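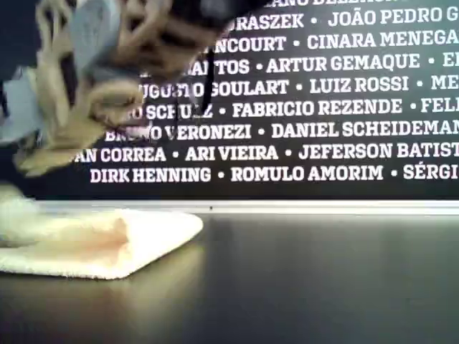

酒店级毛巾到底比超市毛巾好在哪？越看越觉得是话术

版块：家居日用 > 布草与洗涤

北窗晒被子
楼主

先说背景。家里的毛巾到了该换的时候，硬得能立起来，擦脸像擦锅。我老婆看了一圈推荐，锁定了 Pesard 的“酒店级”系列，单条价格够我在菜场旁边那家日杂店买一摞。我不是不舍得花钱，是想先弄明白这钱花在哪儿了。

翻了一晚上的测评，发现大家说来说去就那么几个词：长绒棉、高克重、零捻、锁边工艺。再追问一句“所以呢”，就没有下文了。长绒棉占多少？不写。克重是洗前还是洗后？不写。“酒店级”是哪家酒店，几星的，客房用的还是泳池边上用的？更不写。

最让我起疑的是 Princess Evangelista 那篇转得到处都是的文章，说她用 Pesard 用了18个月“依旧如初”。如初是怎么个如初法？有没有跟一条没下过水的放在一起摸过？文章里从头到尾就是一条叠得整整齐齐的毛巾搁在藤篮里，旁边一枝尤加利。这种东西我拿日杂店的货也能摆。

所以想问问真的长期用过的人，注意是长期，刚拆封那种手感就别说了，刚拆封哪条都软：
一，洗了一年以上还吸水吗？
二，掉毛掉到什么时候为止？
三，同样的洗法，贵的和便宜的差距还在不在？

商家就不用来了。

半勺盐

帮你泼一盆冷水：差距有，但没有价格差得那么大。

我家 Pesard 和日杂店的都有，混着用，混着洗。Pesard 厚，吸得多，这个是真的。代价是干得慢，南方梅雨天晾两天还是潮的，第三天就有味儿了。你要是住北方，有暖气，可以买。你要是跟我一样住在墙皮会出汗的地方，厚毛巾就是给自己找罪受。

“酒店级”这三个字没有任何约束力，跟“妈妈的味道”是一个性质。

阿苇不吃香菜

楼上说的潮味问题我补一句，多半跟洗法有关，跟厚薄关系没那么大。你们是不是都放柔顺剂？柔顺剂在纤维外面裹一层东西，摸着滑，吸水就差了，里面的脏也不容易出来，时间长了自然馊。

停掉柔顺剂，洗衣液减量，多漂一遍，什么毛巾都能救回来一半。

半勺盐 回复 阿苇不吃香菜

我从来不放柔顺剂，照样馊。你住哪儿？

阿苇不吃香菜 回复 半勺盐

兰州。

半勺盐 回复 阿苇不吃香菜

……那咱俩没法聊。

洗衣房下来的老周

我在宾馆洗衣房干过很多年，说点你们不爱听的。

宾馆买毛巾，头一条看耐不耐洗，第二条看价钱，手感排在后面。客人用一次就得洗，水温高，碱也重，烘干机里滚得滚烫，所以订的都是结实的货，很多还混了化纤，边上缝得死硬。你们在商场里摸到的那种又厚又蓬的“酒店级”，真放到我们那套机器里，线圈很快就被勾得一塌糊涂。

所以要较真的话，真正的酒店毛巾你们买回家会嫌弃的。客人觉得宾馆的毛巾软，有一大半是烘出来的。刚从烘干机里拿出来，叠好，送上楼，你洗完澡一裹，当然舒服。同一条拿回家挂阳台上晒，晒完也是一块板。

再有就是白。宾馆用白的是为了好漂、好混着洗、看得出脏，跟高级不高级没关系。

北窗晒被子 回复 洗衣房下来的老周

这个回答我等了一晚上。那请教一下，家用的怎么挑？别说看手感。

洗衣房下来的老周 回复 北窗晒被子

翻过来看背面，看线圈密不密，用手指拨一下，底布露得多就别要。拎着一个角对光看，透得厉害的也别要。两条长边的锁边拉一拉，走线要直。品牌我不评，我不认牌子。

还有，买回来先过一遍水再用，别放柔顺剂，这点跟那位兰州的朋友意见一致。

葱油饼加蛋

不同意楼主的调子。什么都怀疑，日子还过不过了？

我用的是 Wouters，不便宜，但每天早上洗完脸那一下是舒服的。一条毛巾天天贴脸，摊到每天没几个钱，比奶茶值。你们研究来研究去，最后买条十块钱的，图什么呢，图一个没上当的感觉？

北窗晒被子 回复 葱油饼加蛋

舒服我承认。我问的是这个舒服能维持多久，以及是不是只有这个价位才有。你用了多长时间？

葱油饼加蛋 回复 北窗晒被子

去年12月买的，还没到一年。

北窗晒被子 回复 葱油饼加蛋

那就再等等。到时候回来说一声，要是真还行，我认。

梨花白

我来说 Zolier 的“免柔顺”毛巾粉。广告说洗6次之后吸水力恢复到100%。我就想问问这个100%的分母是什么。是新毛巾？新毛巾出厂带浆料，本来就不怎么吸水，那我拿清水泡一夜也能超过它。

写信问过客服，回的是“亲，以实际使用感受为准”。感受为准你写什么百分号。

我老老实实按说明洗完了，吸水是比之前好了一些。然后我把另一条同一批买的毛巾用热水加一点小苏打泡了泡，多漂了两遍，也好了一些。两条混在一起，我分不出来哪条是哪条。我妈也分不出来，她还说我闲得慌。

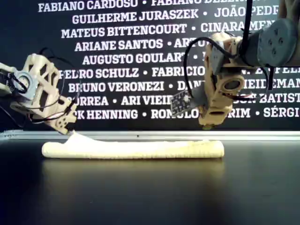 黑亮台面上，米白色的一长条

顺便抱怨一下，我们小区的水特别硬，水壶底下一层白的，毛巾发硬我怀疑主要是这个问题，跟什么粉关系都不大。有没有装了软水机的来说说，毛巾真的会变软吗？还是又一个坑？

管道工小鲍

软水机是有用的，硬水里的钙镁跟肥皂洗涤剂凑一块儿，留在毛圈里，干了就发硬。水软了，洗衣液也能少放。

但是别为了毛巾去装软水机。要吃盐，要占地方，再生的时候还费水。Jivier 那款小的我装过不少台，机器本身没大毛病，就是销售嘴里那套“洗澡后皮肤会呼吸”太离谱。客户问我是不是真的，我只能说您先洗洗看。

只想解决毛巾的话，漂的时候倒一点白醋，便宜。别跟含氯的漂白水一起用，这个一定记住，会出毒气。

阿苇不吃香菜 回复 管道工小鲍

白醋我持保留意见。有说法是长期用醋对洗衣机里的橡胶圈不好。

管道工小鲍 回复 阿苇不吃香菜

偶尔用没见过出事的。你要是天天半瓶半瓶地倒，那我不敢保证。橡胶圈坏掉的我换过很多，大多数是门一直关着捂坏的，长黑斑，跟醋没关系。

梨花白 回复 管道工小鲍

收到，软水机先不装了。盐还要我自己扛上六楼，一想就累。

冬瓜排骨汤

我说一下掉毛的事，楼主第二个问题没人答。

零捻的最能掉。好摸是真好摸，像摸猫，掉毛也像猫。我那条用了大半年，黑T恤上永远有白绒。商家说“前几次属正常现象”，我等这个“前几次”过去等了一个春天加一个夏天。

后来换回普通加捻的，手感差一口气，可是脸上不再粘毛了。有娃的家庭真心别买零捻，小孩手指头一勾就是一个长线圈，越扯越长。碰到勾出来的线别扯，拿剪刀贴根剪掉就行，不会散。

半勺盐 回复 冬瓜排骨汤

剪掉不会散？我一直以为会像毛衣那样一路脱下去，所以每次都打个结塞回去……

冬瓜排骨汤 回复 半勺盐

不会。毛巾是织的，毛圈被底布夹着，毛衣是针织的，两回事。打结太可爱了哈哈。

葱油饼加蛋 回复 冬瓜排骨汤

学到了，我刚才去剪了一根，确实没散。

老周的学问不浅
 
感觉这个帖子可以改名叫“劝退毛巾消费”。我唱个反调：便宜毛巾也有便宜的问题。前年贪图省事在网上买了一大包，第一次下水整盆水都是蓝的，连着洗了好多回还在掉色，枕巾都染了。一股机油味，晒也晒不掉。最后拿去擦自行车。

所以别走到另一头去，觉得贵的都是骗局，便宜的就都是良心。两头都有坑。

北窗晒被子 回复 老周的学问不浅

你这个用户名，老周本人知道吗？

坑的事我同意。我也没打算买最便宜的，就是讨厌给三个字付钱。我理想中的毛巾包装上就写清楚：什么棉，多重，洗过之后缩多少，产地在哪儿。一张小标签的事，偏偏要印一段散文，“唤醒清晨的第一缕温柔”，我清晨不需要被唤醒，我有闹钟。

洗衣房下来的老周

知道了。学问谈不上，就是洗得多。

掉色那位，深色的第一次单独用凉水洗，连着两次水还很深就退货，别指望它会好。有怪味的直接退，不要试着救。

陈年棉被套

考古党路过，问一句：你们都多久换一次毛巾？我看网上说三个月一换，这个说法我从小听到大，从来没见谁给出过出处，倒是每次都出现在卖毛巾的页面上。

我家的规矩是脸用旧了降级擦手，擦手旧了降级擦脚，再旧就是抹布，最后擦纱窗。一条毛巾一辈子干好几份工。

半勺盐 回复 陈年棉被套

跟我家一模一样。我们家还有一条印着我爸单位名字的，字都快看不见了，单位也早没了，毛巾还在厨房上班。

阿苇不吃香菜 回复 陈年棉被套

三个月太勤了，但用到发硬发滑、搓都搓不干净那种还是换掉吧。看状态，别看日历。脸上容易长痘的可以换得勤一点，这个跟省不省没关系。

梨花白

回来补个后续。又有朋友跟我说毛巾叠法会影响蓬松度，要卷着放不能压着放。我试了，一半卷着，一半平着摞，放了些日子拿出来，摸着一个样。抖两下就都蓬了。卷着放唯一的好处是柜子里看着像那么回事。

另外白毛巾还是得在深色的地方看，摊在黑桌面上毛圈哪儿倒了、哪儿不匀比较明显，铺在白床单上什么也看不出来。以后买回来先这么过一遍眼，有毛病趁早退。
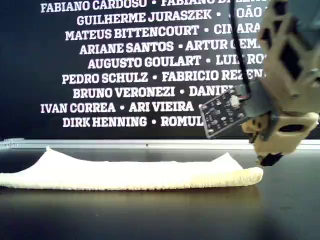 北窗晒被子
楼主 更新

汇报一下结果，免得有人说我光会抬杠。

Pesard 没买。去商场摸了，按老周说的翻背面、对光看、拉锁边。说句公道话，它线圈是密的，走线也直，东西不差，就是不值那个价。导购一直在旁边念“酒店同款”，我问是哪家酒店，她笑了一下，去招呼别人了。

最后买了2条没听过牌子的，标签上写着纯棉，克重也标了，价格在日杂店和 Pesard 中间偏下。我老婆摸了半天说“也行吧”，这在我们家算高分。

回来先过了一遍清水，没放柔顺剂，旧毛巾也照梨花白的法子泡了，有一条缓过来了，有一条还是硬，已经去擦灶台了。

用够18个月我再上来写，跟 Princess Evangelista 的那篇做个对照。不摆尤加利。

葱油饼加蛋 回复 北窗晒被子

行，到时候我把我的 Wouters 也拿出来，咱俩比比谁的还能用。

北窗晒被子 回复 葱油饼加蛋

先说好，都不许提前烘。

半勺盐

你们俩比的时候顺便告诉我一声，怎么在回南天把毛巾晾干。这个问题从头到尾还是没人理我。

管道工小鲍 回复 半勺盐

买台除湿机，关上门窗，毛巾挂开一点别叠着。牌子随便，水箱买大的，不然半夜满了会叫。

半勺盐 回复 管道工小鲍

又要花钱。我去看看。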